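Jerport Tray Round

The Jerport Tray Round is a student robotics exercise, and in its grander moods a competition, run each spring by the engineering club at Jerport Technical School. Teams program small two-arm robots to handle printed plastic trays and plates and leave them where the rules say they should be left. The rulebook describes this as "a simple introductory task." The same sentence has appeared in every edition, and former members quote it to one another at reunions.

History

The round grew out of a classroom assignment at the school, in which students had to make one robot arm hand a wooden block to another. The block proved too easy for the better students and too boring for everyone else, so the club replaced it with a flat tray that had rails, tabs and a notch. Scores fell at once, and the change was declared a success.

Stastbridge Polytechnic entered a team the following year and has come back every year since, which allowed Jerport to begin calling the event international, Stastbridge being across the river and technically in another county. The word was dropped after a complaint. Siu College joined later and won on its first attempt, a result that still comes up.

Format

A match lasts 19 minutes and is divided into 5 attempts. Both arms must be used in every attempt. The clause was added after a Stastbridge team completed an entire match with one arm while the other pointed at the wall.

Arms may be built from a kit or from scratch. Most teams do something in between, printing new fingers over the winter and reprinting them in the spring. Soft strips on the inner faces of the fingers are permitted, in any color. Blue has become customary for reasons the rulebook does not go into.

Setups and parts on the bench, from wrist height and from farther back:

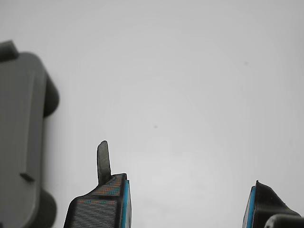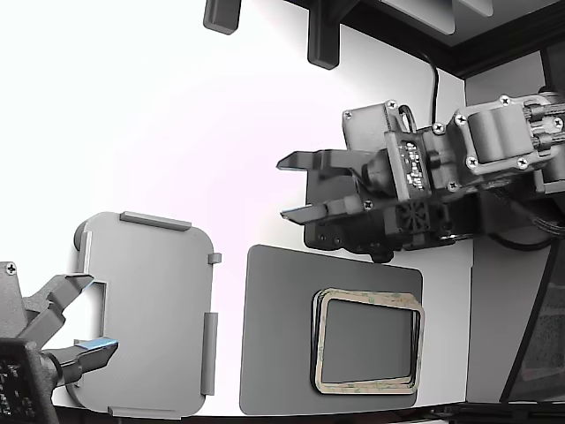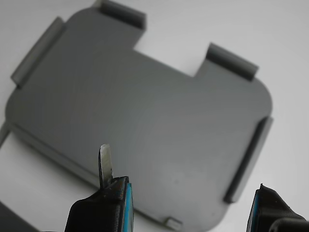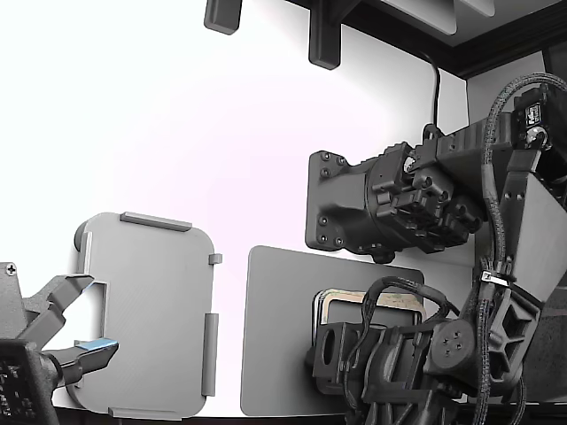

Scoring is out of 615 points, a total reached by adding together several older scoring systems without removing any of them. Placement accounts for most of it. A tray set down square to its mark earns full credit, and a tray set down crooked earns a share that depends on the angle, measured with a school protractor. Dropping the tray costs 10 points. Dropping it and having it land correctly also costs 10 points, although the Siu team has twice appealed.

Strategy

Two schools of thought exist. The first favors slow, cautious motion with a wide grip, and tends to run out of time with a nearly perfect tray in the air. The second favors speed, and gets through its attempts early enough to watch the first group. Teams that mix the two usually finish in the middle of the table.

The notch is the traditional source of trouble. It looks like an obvious place to put a finger, and beginners are drawn to it. A finger placed there can keep the tray from sliding, but it can also turn the whole part slowly around like a clock hand, a motion known locally as "doing a Jisberg" after the team that did it through most of a final. Jisberg Institute has asked for a different name and has been told the matter is under review.

Practice

Teams practice from January on, mostly in the evening, when the building is quieter and the printers are free. New members generally begin by steering the arms by hand to learn what the trays will put up with. They then write code that does the same thing less well. Club notes advise keeping a log of every failed attempt, and the logs that survive are long.

Wear on the fingers is a constant concern. A finger that has been filed down to fix one problem will often create another, and the Jerport club keeps a drawer of retired sets labeled by year. The drawer may be consulted by visiting teams on request, during the lunch break only.

Reception

The round is well regarded at the schools that take part and little known elsewhere. Past entrants have praised it as good preparation for engineering work, in particular the portion spent looking for a loose screw. A proposal to replace the tray with something harder has been raised several times. It was last voted down in May, by teams that had yet to finish the current version.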